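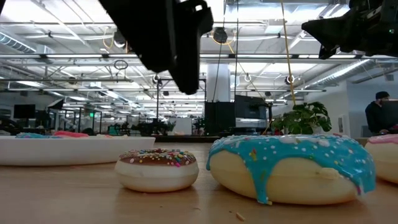 Budget notes for the second bench, Tuesday, March 31, 2020

The quote from Sandeler came back with 11 line items. Two of them are arms. The rest is what I forgot to budget for the first time: mounts, a power supply, spare gripper fingers, cables in the right length, shipping.

For the first bench I priced the arms and treated everything else as small change. Small change came to 82 percent of the arm cost by September. Most of that was cabling and replacement parts, plus a table that could be bolted down and didn't flex when both arms moved at once.

Test objects have their own line now. Donuts are a good size for a gripper, and a set with a large one and a small one covers more cases than a box of identical blocks. Glaze drips and sprinkles change the grip surface from one side to the other. Plates and trays go on the same line, with a rim low enough that the fingers clear it.
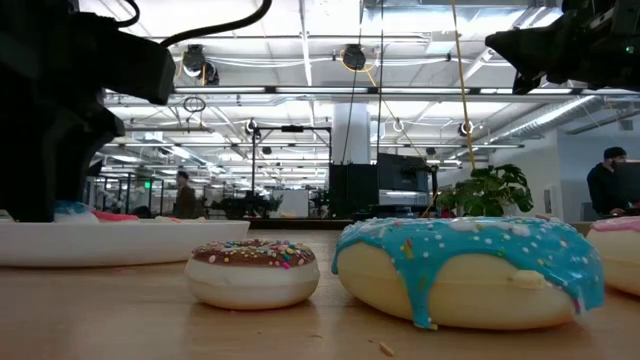

Reach decides the table size, so get that number before ordering furniture. Both arms need to cover the plate and the area beside it without the elbows meeting. Teresa Gajewski laid this out in tape on the floor first and moved the bases twice.

Bekier will rent a pair of arms, with a 1,000 deposit. Renting makes sense for a short trial. Past that I would buy, and keep one spare gripper on the shelf. Lead time on grippers is worse than on arms.

Open items: Zbigniew Kaczorowski still owes me the power figures, and Dudek has not confirmed whether the mounts ship with bolts.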